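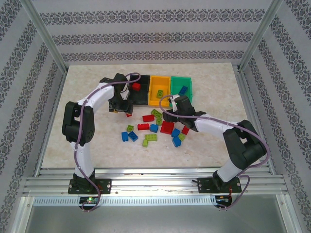

ストキエル(Stokier)について

ホーム > 私たちについて

私たちは、信仰を持つ性的マイノリティの方と、そのご家族のための相談室です。教会に通っている方、以前は通っていたけれども今は離れている方、家族だけが信者である方など、いろいろな方が利用しています。キリスト教の方が多いですが、ほかの宗教の方からもご連絡をいただきます。信仰のない方も、もちろん利用できます。

このページを書いているのは、代表のカイ・イングヴァルソン(Kaj Ingvarsson)です。日本語は私の母語ではありませんので、少し固い文章になるかもしれません。同僚に直してもらうことも考えましたが、自分の言葉で紹介したいと思い、漢字の間違いだけを見てもらいました。

始まり

私はスウェーデンの小さな町で育ちました。祖母が毎週教会でオルガンを弾いていて、私は子どものころ、その横に座って楽譜をめくる係でした。十代のとき、自分が男性を好きになる人間だとわかりました。祖母には長いあいだ言えませんでした。言ったとき、祖母は少し黙ってから、次の週の曲の順番を私に聞きました。返事はそれだけでしたが、私はその次の週も楽譜をめくりに行きました。

日本に来てからは、語学学校で教えながら、英語の礼拝がある教会に通いました。そこで、日本人の若い人たちから相談を受けるようになりました。「牧師先生に話してもよいと思いますか」「母が私のために毎晩祈っているのがつらいです」という相談です。私は専門家ではなかったので、ただ聞いていました。聞くだけでは足りないと感じることが増えたため、仕事を減らして相談援助の勉強を始めました。

勉強を終えたあと、同じ教室で学んだ友人と二人で、ストキエルを作りました。日付は2020年10月10日です。人が集まることが難しい時期でしたので、最初の相談はすべて電話と手紙でした。手紙での相談は今でも続けています。電話より手紙のほうが話しやすいという方は、思っていたよりもたくさんいらっしゃいます。

名前の意味

ストキエルという名前に特別な意味はありません。宗教の言葉も、性についての言葉も入っていない名前にしたいと考えました。家に届く封筒や、携帯電話の画面にその名前が出ても、家族に説明しなくてよいからです。封筒の差出人のところにも、名前と住所だけを書いています。

私たちの仕事

個別相談

お一人の相談時間は五十分です。面談、電話、ビデオ通話、手紙の中から選んでください。相談の内容は、ご本人の許可がなければ、ご家族にも、教会や学校にも伝えません。未成年の方の場合は、命や安全に関わるときだけ例外があります。この例外については、最初の回に必ず説明します。

私たちは、信仰をやめるように勧めることはしません。反対に、教会に戻るように勧めることもしません。また、性的指向や性自認を変えることを目的とする相談は、お受けしていません。ご家族からそのようなご依頼があったときは、その理由をお話しし、ご家族ご自身のお気持ちを聞かせていただくようにしています。

家族の会

親御さん、きょうだい、配偶者の方が集まる会です。毎月一回、本部の二階にある「クダ」(Qudah)という部屋で開いています。椅子は28脚ありますが、全部が埋まることはめったにありません。初めての方は、話さないで座っているだけでもかまいません。お茶は出ます。お菓子は、持って来たい方が持って来ます。

この会では、祈りたい方のために、最後に数分の静かな時間を作っています。祈らない方は、その前に帰ってもよいですし、そのまま座っていてもよいです。始めたころは、この時間を置くべきかどうか、参加者のあいだでも意見が分かれました。何度も話し合い、今の形になりました。今後また変わるかもしれません。

教会と学校での研修

教会、宗教系の学校、幼稚園などに伺って、研修を行っています。よくいただくテーマは次のとおりです。

生徒や信徒から打ち明けられたときの聞き方
本人の許可なく他の人に話してしまうこと(アウティング)を防ぐための記録の扱い
名簿、名札、呼び名についての相談の受け方
キャンプや合宿での部屋とお風呂の考え方
同性のパートナーがいる方の葬儀で、席と呼び方をどうするか

最後の葬儀のテーマは、あるご遺族からの手紙がきっかけで加えました。三十年いっしょに暮らした方が、式の中で「お友だち」と紹介されたという内容でした。ご本人の希望により、手紙そのものは研修では使いませんが、そこに書かれていた質問を、参加者の皆さまにも考えていただいています。

研修では聖書の解釈を教えません。教派によって考え方が違いますし、私は神学者ではないからです。そのような質問をいただいたときは、いくつかの立場の本を紹介します。時間は二時間を標準としています。短くしてほしいというご希望も多いのですが、質問の時間がなくなってしまうので、できればそのままでお願いしています。

図書棚

本部の入口の横に図書棚があります。現在981冊です。日本語の本がほとんどですが、英語、スウェーデン語、韓国語、ポルトガル語の本もあります。貸し出しは一人三冊まで、期間は四週間です。背表紙が見えると困るという方のために、無地のブックカバーも用意しています。カバーは返さなくてもけっこうです。

相談を利用していない方も、図書棚だけ使うことができます。子ども向けの絵本は一番下の段に置いてあります。

通信「ポルコフ」

「ポルコフ」(Porkow)は、年に四回出している八ページの小さな通信です。当事者の方の文章、家族の方の文章、本の紹介、それから私の短い日記が載っています。紙のものを2,978部印刷し、希望する方と、置いてくださる教会や図書館に送っています。四月号は毎年、新しい学校や職場に入る方のための特集です。

投稿は匿名でもかまいません。文章はなるべくそのまま載せますが、他の方の名前や教会の名前がわかるところは、相談の上で変えることがあります。

働いている人

常勤は、私と、共同で設立した相談員の2名です。共同設立者は、ご家族との約束により、このページに名前を出していません。会えば普通に名乗りますので、どうぞ驚かないでください。ほかに、非常勤の相談員が三名、通信の編集を手伝う方が一名います。非常勤の相談員のうち一名は、以前カトリックの学校で養護教諭をしていました。学校の中のことは、私よりもずっとよく知っています。

相談員は全員、月に一度、外部の指導者から助言を受けています。そのときも、相談者のお名前や、その方だとわかる情報は出しません。

お金のこと

個別相談の料金は、ご自分で決めていただく方式です。払えない月は払わなくても、次の予約に影響はありません。学生の方からはいただいていません。家族の会はお茶代だけをお願いしています。

収入の中心は、研修の講師料と個人の方からの寄付です。相談予約のシステムと建物の一階は、クラルナノ(Clarnano)という会社から低い料金で借りています。同社は私たちの相談内容を見ることができませんし、活動の方針にも関わっていません。特定の教派、教団、政党からの資金は受け取っていません。教会からの献金については、金額と教会名を公開してよい場合にだけ、お受けしています。

よくいただくご意見について

「教会を批判する団体ですか」というご質問をいただくことがあります。私自身は今も日曜日の礼拝に出ていますし、そこで歌うことが好きです。けれども、教会で傷ついた方の話を聞くときに、教会の代わりに弁解することはしません。反対に、「なぜまだ宗教と関わるのですか」というご意見もいただきます。信仰も大切で、好きな人も大切だという方がいらっしゃるあいだは、両方の話ができる場所を開けておきたいと思っています。

どちらのご意見も読んでいます。お返事には時間がかかることがあります。

ご連絡の方法

初めての方は、予約フォームか電話、または手紙でご連絡ください。お名前は、呼ばれたい名前でけっこうです。留守番電話に残してもよいかどうか、こちらから電話するときに何と名乗ればよいかも、フォームに書く欄があります。空欄の場合は、伝言を残しません。

面談室は、一階の入口から入って右の廊下の奥です。ほかの相談者の方と会わないように、予約の間隔を空けています。早く着いた方は、図書棚の横の椅子でお待ちください。階段が難しい方は、家族の会のときもお知らせいただければ、一階の部屋に会場を移します。

研修のご依頼は、希望日の二か月前までにお願いいたします。遠方の場合は交通費をご相談させてください。

ストキエル 代表
カイ・イングヴァルソン

関連ページ
個別相談のご案内
家族の会の日程
研修のお申し込み
ポルコフ バックナンバー
個人情報の取り扱い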